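Como uma mão de robô aprende a segurar um copo

Na oficina comunitária Vonditz, que fica aberta até a hora do jantar, tem sempre alguém montando alguma coisa, e neste ano a turma resolveu montar

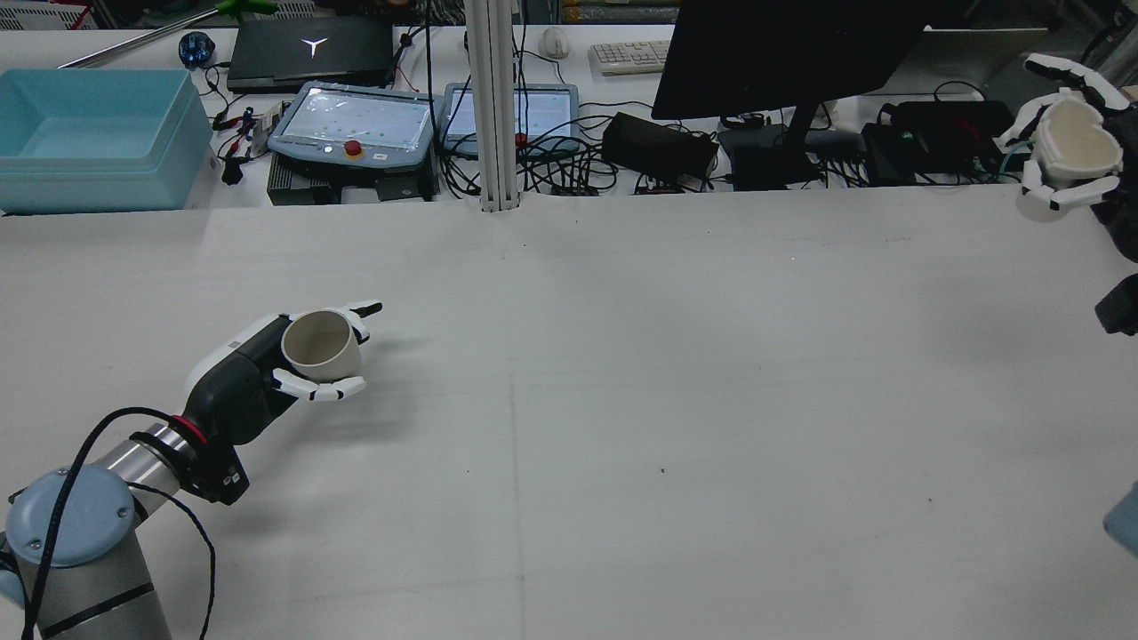
um robô que serve a mesa! Bom, servir a mesa inteira ainda vai demorar um pouquinho. Por enquanto ele está treinando com copos, e você vai ver que isso já dá um trabalhão.

Pense na sua própria mão. Quando você pega um copo de suco, seus dedos sentem se ele é duro ou mole, se escorrega, se está cheio, e você nem percebe que está fazendo força. O robô precisa que alguém explique tudo isso para ele, tintim por tintim. Dentro do braço há motores, um para cada articulação (articulação é o lugar onde a gente dobra, como o cotovelo e o joelho), e o computador manda cada motor girar só um tantinho de cada vez.

Quem escreve esses comandos é o Edivaldo Meireles. O programa dele se chama Nikia e já tem 1.087 linhas! A Tiina Toivonen cuida da força dos dedos: se apertam demais, o copo amassa, e se apertam de menos, ele cai no chão e sai rolando pela oficina. Ela já fez até 58 tentativas numa tarde só, com muita paciência e alguns biscoitos.

E o botão vermelho? Todo robô desses precisa ter um por perto. É o botão de emergência, que serve para parar os movimentos na hora, e quem trabalha com o robô tem que saber onde ele está antes de começar.

Se quiser brincar disso em casa, calce umas luvas bem grossas, feche os olhos e tente pegar um copo de plástico vazio usando só dois dedos. Depois tente com quatro. Em dezembro a gente conta se o robô já aprendeu a passar o copo de uma mão para a outra.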